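2022-01-01

I promised myself I would start the new year by finally writing up what I learned about Gil, the little river town where my grandparents met. It was never a big place. The oldest record I could find is a land survey listing 8 families and a ferry landing, and for a long while that seems to have been the whole of it – a landing, a few cabins, and a muddy road running north toward Serkorport.

The ferry is what made the town grow. Farmers brought their grain down in the fall and waited for the water to behave, and while they waited they needed somewhere to eat and sleep. By the time the railroad reached Kekina, on the other bank, Gil had 1,635 people, two churches and a newspaper that came out whenever the editor had paper.

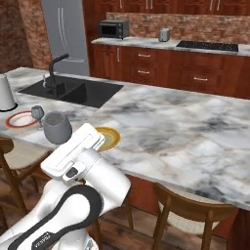
Plates and a cup on the marble island.

Then the railroad did what railroads did all over the country. The grain went to Kekina, the hotel closed, and the families followed the work. My grandmother used to say you could hear the trains from her porch all night long, and I still can't decide whether she liked that or hated it!

The last count I found gives 75 residents. I'm going back in January to look through the church books, if the road is clear, and I'd love to hear from anyone whose people came from Gil or from the Serkorport side.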